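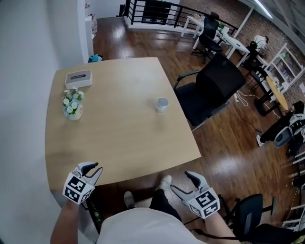 Incidencia 334, mesa de reuniones de la planta alta. Estado: abierta. El problema es que la mesa se mueve cuando una persona se apoya en el borde, y lo que hay encima se desplaza poco a poco. Ya lo comunicamos en septiembre y entonces la respuesta de Lekow fue apretar los tornillos. Encima tenemos lo habitual: la caja de pañuelos y el jarrón de flores artificiales cerca de una esquina, y un vaso blanco pequeño hacia el otro lado. El jarrón es lo que más nos preocupa, porque es pequeño y ya se cayó dos veces.

Pruebas hechas hasta ahora:

Primera. Giré la mesa un cuarto de vuelta y la devolví a su sitio. El movimiento fue igual en las dos posiciones.

Segunda. Puse una regla de nivel sobre el tablero. La diferencia entre los dos extremos largos es de 3 mm. El suelo es de madera y brilla mucho, así que sospecho también que las patas resbalan.

Tercera. Puse fieltros de Brirkix, referencia 758, en todas las patas. Durante 20 minutos pareció mejor, pero después volvió a moverse. Los he quitado.

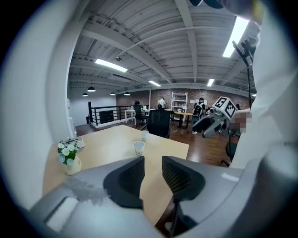

Responsable de oficina, Somivham
Respuesta añadida el 08/01/2026

Gracias por su mensaje. Contesto a sus preguntas en el mismo orden.

El tablero es de madera clara y no veo grietas en él. Los vasos que usamos en esta mesa son de papel, blancos y pequeños, por eso un golpe ligero es suficiente para derramar el café. Las flores se pueden quitar sin problema el día de la visita, son artificiales y no necesitan agua.

No he desmontado las patas. En el manual del modelo Bite se dice que esto lo debe hacer el técnico, y prefiero respetar la garantía.

Les pido dos cosas: que el técnico traiga patas regulables, y que nos avise el día anterior para dejar la mesa libre. Mientras tanto hemos pedido a los compañeros que no se apoyen en los bordes.

Dejo la incidencia abierta hasta la visita.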